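Automatisation et travail : notes de cours
Séance du 8 décembre
Le poste, la tâche et ce qui reste entre les deux

À lire avant la séance suivante. Ces notes ne remplacent pas le cours, quoi qu'en pense la moitié de la salle qui les photographie depuis septembre.

1. Reprise : poste, tâche, activité

Un poste figure sur une fiche. Une tâche figure dans une procédure. L'activité, elle, ne figure nulle part, et c'est généralement elle qui fait tourner la maison. On automatise des tâches, on supprime ou on redessine des postes, puis on découvre l'activité quand elle manque. Retenez l'ordre, il explique à peu près tous les cas de ce semestre.

Exemple vu la dernière fois : l'agent d'accueil qui « distribue les badges ». Tâche : donner un badge. Activité : repérer le visiteur perdu, faire patienter le livreur, savoir que la salle du deuxième est réservée sous un autre nom. La borne installée en février distribue très bien les badges.

2. Le cas Finside

Finside est une société de services administratifs, 193 salariés, répartie sur 2 sites. Elle gère pour ses clients la préparation des bureaux partagés : chaque soir, les plans de travail sont remis en état et les accessoires retrouvent leur emplacement. Métier discret, horaires décalés, reconnaissance à peu près nulle, sauf le jour où une agrafeuse disparaît.

La direction a confié à Gronia une étude sur la remise en ordre par robot à deux bras. L'intitulé du projet, Trinberg, n'a aucune signification connue. On l'a choisi, paraît-il, parce qu'il sonnait sérieux en réunion.

L'étude commence par un inventaire des gestes. Les observateurs ont suivi l'équipe du soir et relevé 49 gestes distincts, de « redresser » à « pousser du dos de la main ». Ce dernier a fait l'objet d'une discussion de deux heures. Les agents concernés n'y étaient pas conviés. Ils travaillaient.

3. Ce que l'inventaire ne dit pas

a) Le jugement. Une tasse posée sur un bureau est-elle oubliée, ou son propriétaire revient-il ? L'agent regarde l'écran, le manteau, l'heure. La procédure dit : « ranger les objets non conformes ». Conformes à quoi, elle le précisera dans une version ultérieure.

b) La tolérance. Un humain remet un pot à crayons de travers et personne ne s'en plaint. Pour une machine, il faut écrire ce que veut dire « de travers ». Le seuil une fois écrit, il s'applique aussi aux humains. Plusieurs agents ont ainsi appris, après des années de bons services, qu'ils travaillaient hors tolérance.

c) Le rythme. Le soir, on parle en travaillant. Les temps relevés par l'étude comprennent ces conversations, classées sous la rubrique « attente ».

4. La mise au point en simulation

Avant d'occuper un vrai bureau, le robot s'exerce dans un bureau calculé. L'avantage est évident : on recommence quelque 1000 fois sans ébrécher quoi que ce soit, et aucun client ne téléphone. Un plateau de marbre, un organiseur à compartiments, une tasse blanche, deux mains articulées, des murs nus. Le rangement y devient une question de position et d'orientation, ce qui repose beaucoup par rapport à la vie de bureau.
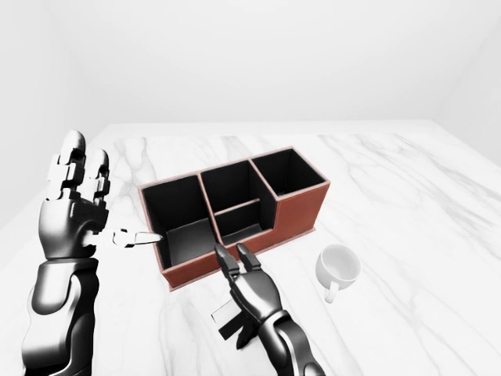 Pour notre propos, la question est de savoir qui décide du contenu de ce décor. Chez Finside, les premières scènes ont été composées par les ingénieurs de Gronia, d'après l'idée qu'ils se faisaient d'un bureau. Leur idée était propre. Il y manquait les câbles, les miettes, le post-it qu'il ne faut surtout pas jeter et la plante que tout le monde croit appartenir à quelqu'un d'autre. Deux agentes de l'équipe du soir ont fini par être invitées à relire les scènes. Leur liste de corrections était plus longue que le cahier des charges, et mieux écrite.

Elles ont obtenu une demi-journée par semaine pour ce travail. Leur fiche de poste n'a pas bougé, leur salaire non plus. On parle dans la note interne de « montée en compétences ».

5. Notions à connaître

Travail prescrit / travail réel : voir séance 2, toujours au programme malgré les demandes.
Travail de soutien : ce que les humains font pour que la machine ait l'air de travailler seule.
Transfert de savoir : mouvement du savoir de l'agent vers le système. Le mouvement de retour reste à documenter.

6. Pour la prochaine fois

Lire la note de Tzavaras, le cabinet mandaté par les représentants du personnel, en particulier la partie sur les horaires. Relever trois gestes que vous faites chaque jour sur votre propre bureau et tenter de les décrire assez précisément pour qu'un inconnu les reproduise. Une page maximum. « Je range » n'est pas une description suffisante, on me l'a déjà rendue l'an dernier.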